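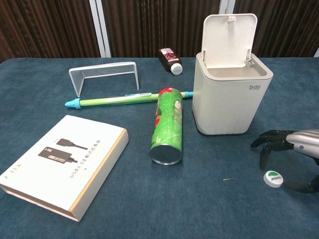

Home | Visits | Open Day | Checklists | Contact

Open Day Walk-Round: Hand Demonstration Table
Luvance, Plondance building, ground floor
Filled in by Yeshi Belay
Last updated: 4/17/19

Marks used: OK, FIX (before doors open), WATCH (fine for now, keep an eye on it), N/A.

I did this round before the visitors came in and added a few lines at the end of the day. The form only gives a small space for comments and I have gone well past it, as usual, so please bear with me. The people running the table were very patient while I poked around under the cloth.

ROOM AND ROUTE

1. Way in and way out clear of boxes, coats and cables — OK
The hallway from reception was clear when I walked it. I would still love to see the coat rail moved to the other side, as people stop there to chat and the ones behind them end up standing in the doorway.

2. Floor tape in place in front of the table — FIX
One corner had lifted and I caught it with my own shoe. New tape put down while I was there, thank you for being so quick about it! The line is 1,000 mm out from the front edge, which matches the plan.

3. Cables covered or run behind the table — OK
All under the rubber cover. I pressed along the whole length with my foot and nothing rocked.

4. Sign about the moving hand at a height children can read — FIX
It was up at my eye level, and I am not short. Moved down. For June I'd suggest having a second one for the side where the line forms.

TABLE AND OBJECTS

5. Cloth flat, with nothing to snag — OK
The teal felt has a few faint creases, none of them enough to worry about. I did spot a little yellowish crumb or fiber near the green-and-white bottle cap. Please go over the felt with a lint roller between groups, it picks up everything.

6. Objects stable, or placed so that they can't roll off — WATCH
The snack can is lying on its side across the long green pen, and I'd like someone to glance at it after each group. Round things on top of round things always make me a bit nervous, though I understand that a tidy row would make for a rather dull demonstration. The bottle behind it is on its side as well. It is further from the front, so I am less bothered about that one.

7. No sharp corners or edges facing visitors — OK
I ran a finger around the white mesh stand and it is smooth all over. The USB cable box has ordinary box corners.

8. Trash bin on the table clean and empty, lid secure — WATCH
Clean and empty, and a nice thing to have up there, as everybody knows what a bin is for. The lid stands straight up when it is open. Please check that it stays up by itself and doesn't drop if the table gets a bump.

9. Small objects kept out of reach of very young visitors — WATCH
I mean the bottle cap, mostly. It sits right between the fingers and the thumb, which makes it the very thing a toddler will want. One person at the table should know where it is at all times, and at the end of the day it goes in the parts tin.

THE HAND

10. Stop button tested by the person who will be using it — OK
Tested twice, once by the operator and once by me, with the operator's permission. The Wonix box now has the button on the near side, a big improvement over last year, when you had to lean across to get at it.

11. Hand started at slow speed, with a person watching — OK
The Weldu settings sheet was on the clipboard and signed. I asked for the slow setting to be kept all day, including for the grown-ups who ask to see it go faster.

12. Visitors may touch the hand only when it is powered off — OK
There was a good, friendly explanation given at the start, and I hope it is the same one every time. A card with the wording would help whoever takes over at lunch.

13. First aid kit and phone within sight of the operator — FIX
The kit was in the cupboard behind a closed door. It went onto the side shelf before we opened.

END OF DAY

We had 86 names in the visitor book and no entries in the accident book. The tape at item 2 held. I got the most questions about how hard the fingers squeeze, so perhaps somebody could put a few words about that on the sign — I had to send people over to the operator each time.

Still open: second sign for June, lunch card for item 12, coat rail.

Signed, Yeshi Belay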